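Can a robot arm do my kitchen counters yet, or am I dreaming?

Asked by Aigars Lepik, Dec 26, 2021
Home & Garden > Appliances > Smart home

OK so quick backround. Bad wrists, small kitchen, granite counter that shows every crumb. My brother in law keeps telling me to wait a couple years and get an arm bolted in by the stove. I've got maybe $3000 put away. Not looking for a butler. Wipe the counter, put the sponge back, open and shut the toaster oven. Three things. Is any of that real yet for a normal house or is it all demo videos? Simulated stuff like the ones people post, arm going at the toaster oven, sponge sitting out on the granite:
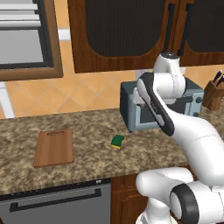

Vol. 13, No. 2

Sorry, that line came along when I pasted from the Vadley newsletter. Anyway. Their article said "soon" about six times and never gave a price. Anyone own one of these things?

3 answers

Priit Vītola
Short answer no. Longer answer, kind of.

I work on a packing line, we have two arms, they do one job each and they do it all day. Same box, same spot. Move the box over by a hand's width and somebody has to walk over and fix it. Your kitchen is the opposite of that. Mail on the counter, a wet towel, cat.

Of your three I'd rank them like this. Picking up a sponge, doable. Soft, light, doesn't matter much if you squeeze it. Toaster oven door, harder than it sounds, the door swings down on a hinge and the arm has to follow the curve or it fights the thing. Wiping is the worst one. Anyone can drag a sponge over granite. Knowing if it's clean, pushing hard enough, going around the cutting board or lifting it, thats where it falls apart.

Also a simulation is a simulation. Nothing drips in there unless someone programs it to. I like them, they're how a lot of the practice gets done now, just dont budget off them.
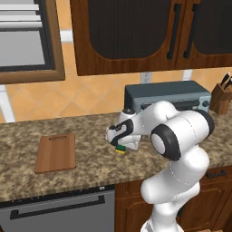
Sponge in the gripper, over the counter (simulated)

For $3000 you could maybe get a small hobby arm and spend every weekend till October on it. It won't wipe your counter.

tilefloor_dad
get a Ranetti, we have the floor one, works great. 500 bucks on sale

 Reply from Aigars Lepik: that's a vacuum. I asked about counters

 Reply from tilefloor_dad: still works great

M. in Duluth
Agree with Priit mostly. Would add, look at your wrists first and not the robot. Long handled scrubber, a bigger sponge you can push with your palm, lever faucet. My mom switched to a Jika lever and stopped complaining about the sink at least. Cheap fixes and you have them this week.

As for when, I saw a guy on the Sokol forum swear up and down it'd be 2034 before one can do a whole kitchen unsupervised. No idea where he gets that. I wouldn't hold the money for it. And ask who fixes it when it quits with its elbow across your stove, cause that part isn't in the videos either

Was this helpful? Yes / No
Question closed to new answers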